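# Draruma desk tidy notes

We use cookies to remember your preferences. Accept | Manage settings
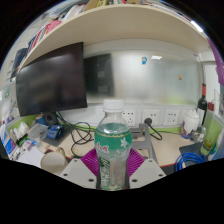 Water bottle with the green label, cables and monitor behind it.

Hi! I'm Tuva Løken, and I keep this README for the desk part of Draruma, our running notes on office cubicles and everything that piles up in them (so many cables). Vilgot Nygård started it in May and I took over the writing.

## What's in here

More than 3000 short notes on 12 desks, split into three folders:

- `pestau/` is stuff on the desktop: bottles, mugs, pens, chargers
- `berge/` is shelves, mostly books and binders
- `fasum/` is cords and outlets, my favorite and also the messiest

Each note has the item, where it was sitting, and where it ended up. If a bottle had a label, I wrote down the main color and skipped the brand, so please don't go looking for brands!

## Stuff to know

Monitor cables get one entry per tangle. I tried splitting them by cord for three desks and gave up, so those desks look way busier than the rest. Vilgot wants to redo them and I keep saying yes, sure, later.

"Shelf" means anything fixed above the desk. Whiteboards count as wall, magnets go with the whiteboard.

Typos in the location column are mine. Send fixes to either of us, ideally with the folder name in the subject line.

Last edited 2023-08-24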